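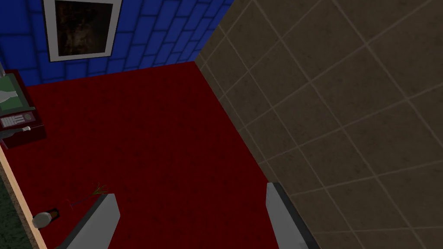
Simulated room with blue brick and tiled walls, shown from the robot's hand during the Tonby open day.

ORNHOLM – Tonby opened its simulation lab to the public in May for an afternoon of robot demonstrations. Visitors followed a robot arm through a computer-rendered room and asked the staff about the work. A total of 591 people attended, including school groups and owners of local machine shops.

The lab builds virtual rooms in which robot control software can be tried before it is loaded onto a machine. Tonby ran 4 demonstrations between 1 p.m. and 5 p.m., each using its Zuvico software. The view from the gripper was shown on a large screen, and the operators took questions throughout. Wall and floor finishes can be changed from one test to the next, and the objects in the room can be swapped as well.
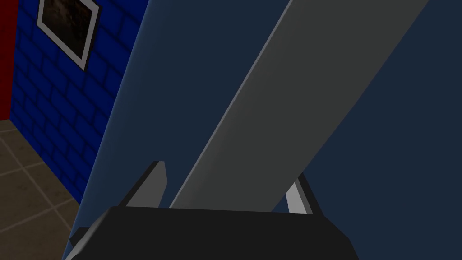 The open gripper at a long gray plank in the simulated room.

Long, flat parts were a frequent subject of questions from shop owners, who wanted to know how a two-finger gripper should approach a board that is leaning or lying at an angle. Staff explained how the approach is set up in Zuvico and how each attempt is recorded for later review. The lab has logged 2396 test runs in the software so far this year.

Cassim, which supplies computing equipment to the lab, had a table in the lobby.

Tonby plans to hold another open day next spring. Schools and businesses that would like to visit sooner can contact the Ornholm office to arrange a group tour. Tours are free and last one hour.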